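How I Fold a Sweater on the Kitchen Table (and Keep It Folded)

Posted by Heather Matheson, Feb 15, 2020

I used to fold my sweaters on the bed, and they always came out lumpy. The mattress gives, the blanket bunches up underneath, and you end up chasing wrinkles from one side to the other. Then my cousin Brock watched me do it one winter and asked why I didn't just use the table. Well, duh!

So now everything knit gets folded on a table. You want a smooth top and enough room to spread both sleeves out all the way. Wipe it down first and let it dry, especially if anybody's been eating toast (crumbs in wool are the worst).

Lay the sweater face down with the neck pointing away from you. Smooth it from the middle out with flat hands, and don't pull on the hem or you'll stretch it. Fold one side in toward the center, sleeve and all, then turn the sleeve back so it runs straight down toward the hem. Do the same on the other side. You should have one long strip now.
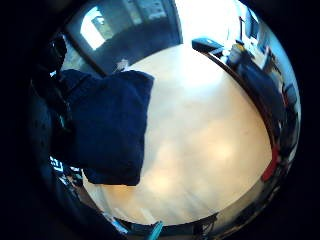 Dark blue on a pale tabletop. Any faint folds get one more pass with the hand.

Next, bring the hem up to the middle, then fold again to the neck. For a really thick sweater I stop after the first fold, or it turns into a brick and the drawer won't shut. Ask me how I know!

If it still looks crooked, open up just the last fold and fix that part. I wasted so much time starting over from scratch before I figured out that the mess is nearly always in the final turn.

Bath towels work pretty much the same way, minus the sleeves. Fold the long edges in, then fold the strip in half, and in half again if your shelf is shallow like mine.

For putting things away, I keep my stacks to 4 sweaters. Any higher and the whole pile slides when I grab one from the bottom, which is always the one I want. Heaviest goes on the bottom, and I put the folded edge facing out so I can pull one without dragging its neighbor along.

Next up in February: fitted sheets. Wish me luck.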